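Jaunzems Pocket Projector: a season of film nights later

I should say up front that I am not a gadget person. I run a small spring film series with my friend Uzma Hayat, mostly shorts and documentaries by people who live within an hour or two of us, and for years we got by on a projector the size of a suitcase that sounded like a hair dryer. When it finally gave up in the middle of a very quiet documentary about beekeeping, we had to find something else, and quickly, on festival money.

We ended up with the Jaunzems, which cost us $700 with the carrying case. I have now used it for 18 screenings, plus more evenings at home than I should probably admit to, so I feel ready to say something useful about it.

Setting it up

It's small. I can carry it in a tote bag with the cables and a sweater, and after hauling the old one up and down the stairs of the Grastus Hall for so long, I could have cried. You put it down, point it at the wall and it squares up the picture by itself, which takes a few seconds and works well as long as you haven't set it at some wild angle. At home I just use the dining table with a couple of paperbacks underneath to get the height right. At the hall we put it on a proper stand, and I'd suggest you do the same, as the little feet are slippery and one of them has already come off in my bag.

The menus are plain and easy to read. My one grumble is that the remote looks exactly the same at both ends, so in the dark I turn the sound down every time I mean to turn it up.
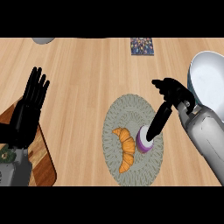

Picture and sound

The maker says 2000 lumens, and I have no way of checking that. What I can tell you is that with the blinds down and the lights off, it's lovely. Skin looks like skin, and the blacks are deep enough that the night scenes in our opening short (a taxi driver, one long shift, hardly any street lighting) were perfectly easy to follow. The director, Eifion Probert, sat in the third row with his arms folded and came up afterward to ask what we were using, and I took that as a compliment to the machine.

With any daylight in the room it's another story. We tried a family matinee in April with curtains that didn't quite meet, and the cartoons were fine but a gray, rainy drama that followed was mush. If you plan on afternoon shows, spend your money on blackout cloth first.

The built-in speaker is good enough for a living room and no more. It gets thin when people shout, and there is a lot of shouting in student films! We run a cable out to a pair of Preteck speakers that Uzma already had, and with those the whole thing sounds like a real theater – a small one, with folding chairs, but still.

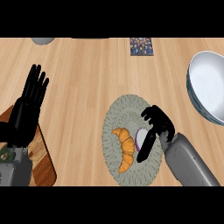
Tabletop and two black robot hands.

Playing the actual films

Filmmakers send us every kind of file you can think of, and this is where I was most nervous. Nearly all of them played straight from a USB stick. Two didn't, and we had to run those from a laptop. Subtitles that come as a separate file will show up if the names match, but you can't move them higher on the screen, and for one of our films they ended up right on top of the credits. I wrote to Jaunzems about it and got a friendly answer with no promise in it.

The fan is quiet. You'll hear it if you sit right beside it, so give that seat to a friend who doesn't mind.

Would I buy it again?

Yes, for a room of our size. We also borrowed the Zukis for one night, and it's brighter and handles daylight better, but it's heavier, the fan is louder and the colors seemed a bit cold to me (Uzma disagrees, and she has better eyes). If you show films to a big crowd, look at that one first. For a library room, a café or a back wall at home, I've been very happy with this one, slippery feet and all.

Posted 11 March 2022, updated after the spring series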